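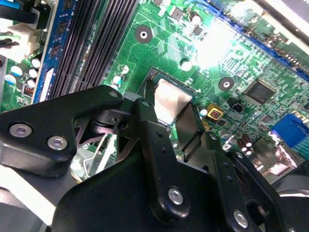 March 14, 2024

Processor day again. Started on the Kushwaha boards at 8:30 and stopped when my back gave out, a little before 5.

The new policy was trained on 4,000 demonstrations, memory modules and processors mixed together. Hiwot wanted to see if the memory data helps with the processor at all, so the other policy gets processor demos only, 3,000 of them. Same arm, same wrist camera, same boards. We swap policies after every trial so the light from the window doesn't favor one of them.

Did 22 trials per policy. The mixed one was better at the approach. It brings the finger down alongside the metal lid and slows before it touches. The processor-only one comes in faster and tends to land on top of the lid, then drags. Two of those drags tripped the force limit and I had to reset by hand.

Neither is good at the retention lever. With the gripper down over the socket, the wrist camera loses a lot of the lid to shadow, and I think the policy is guessing by then. Renata says to try the ring light from the Calbridge setup before we collect any more data. I'd like to move the camera instead, but that means recalibrating and probably throwing out the October demos. We'll try the light.

Still no answer from Branwood on more scrap boards. The pins on one socket are bent now, so that board is only good for memory trials.

To do: label the failures by phase, send Hiwot the force logs, tighten the finger bolts. Left the arm parked and went home. Leftover rice for dinner.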